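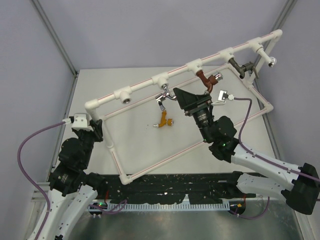
Faucets and white pipe on a tabletop.

How does a faucet work?

Turn on a faucet and water comes out. The water was in the pipe the whole time, pushing to get out. Grown-ups call that push pressure.

A pipe carries water along. A tee is a piece shaped like the letter T. It joins onto a pipe and makes a side opening, and a faucet can go there. Many tees have a threaded socket. Threads are thin ridges that wind around like the stripe on a candy cane. The faucet has threads too, so it screws in.

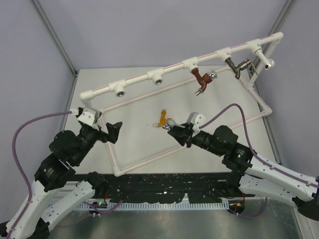
Ferhat Tekin says kids often try to push the faucet straight in, and that it has to be turned to the right until it feels snug. Plumbers may also wrap thin tape on the threads to stop drips.

The part you move with your hand is the handle. A long handle is called a lever, and it makes turning easier.

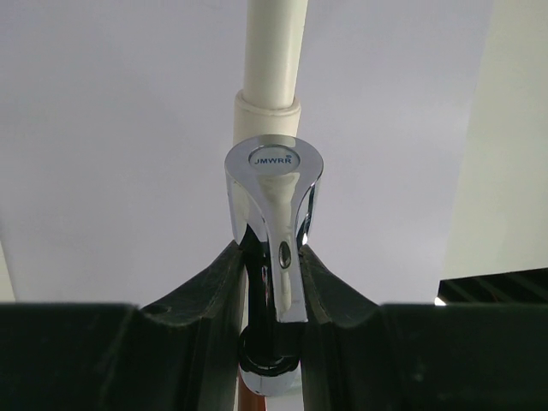 Why does my faucet at home drip when the handle is all the way off? Dirk Vogler

Good question, Dirk. Inside is a part called the valve. It works like a small door. If the valve is worn, the door can't close all the way, and a little water gets by.
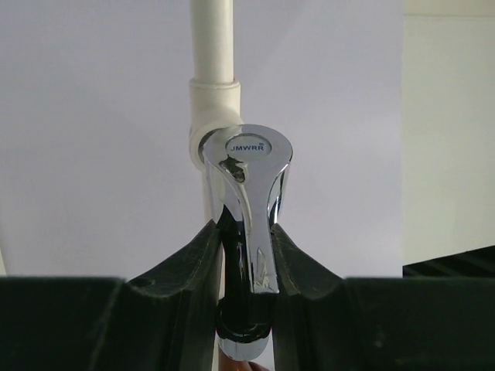
Page last changed: Sep 15, 2026

Chrome is a thin, shiny metal coat. It helps keep a faucet from rusting, and it wipes clean with a soft cloth.

Words to know: pipe, tee, threads, lever, valve, chrome.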